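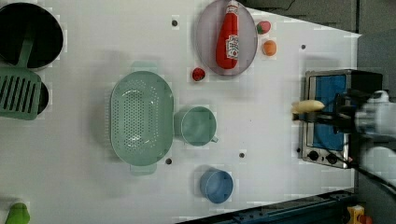 Tiempo de lectura: 2 minutos

¿Qué hace una defensora de la infancia?

Imagina que en tu colegio hay una norma que te parece muy injusta. Se lo cuentas a tu maestra, luego a la directora, y las dos te escuchan con cariño, pero todo sigue igual. ¿A quién podrías acudir entonces? En muchos lugares del mundo existe una persona cuyo trabajo es, precisamente, escuchar a las niñas y a los niños cuando sienten que no se respetan sus derechos. Se la suele llamar defensora o defensor de la infancia, aunque el nombre cambia bastante de un sitio a otro.

Antes de seguir, vamos a recordar qué es un derecho. Un derecho es algo que te corresponde por ser persona, y no hace falta que te lo ganes portándote bien ni sacando buenas notas. Tienes derecho a ir a la escuela, a que te cuiden cuando estás enfermo, a jugar, a descansar (¡sí, descansar también!) y a decir lo que piensas sobre las cosas que te afectan.

En Stollidthorpe, por ejemplo, la oficina de la defensora está en una casa pequeña con la puerta amarilla, al lado de la biblioteca. El año pasado recibió 1036 cartas y mensajes, y 49 de ellos venían con dibujos, porque a veces un dibujo explica mejor que muchas palabras lo que nos pasa por dentro. Cada mensaje se lee con calma y se contesta en un plazo de 30 días. Una de las cartas la mandó una clase entera del barrio de Kimaro: contaban que una compañera que va en silla de ruedas no podía entrar en el patio por culpa de unos escalones. La defensora fue a verlo, habló con el ayuntamiento, y en septiembre ya había una rampa.
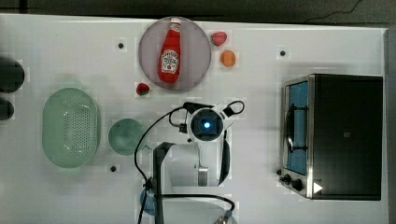 ¿Puede la defensora castigar a alguien?
Castigar les toca a los jueces. La defensora investiga, hace preguntas y después escribe un informe donde recomienda cómo arreglar el problema.

A lo mejor piensas que una recomendación sirve de poquito, pero fíjate en una cosa: los informes se publican, y cualquiera puede leerlos, también las familias y los periodistas. Cuando todo el mundo se entera de un problema, cuesta mucho más dejarlo olvidado en un cajón.

Si algo te preocupa, empieza por contárselo a una persona mayor en la que confíes. Y si alguien te hace daño o estás en peligro, pide ayuda enseguida, sin esperar a escribir ninguna carta, y sigue pidiéndola hasta que te escuchen.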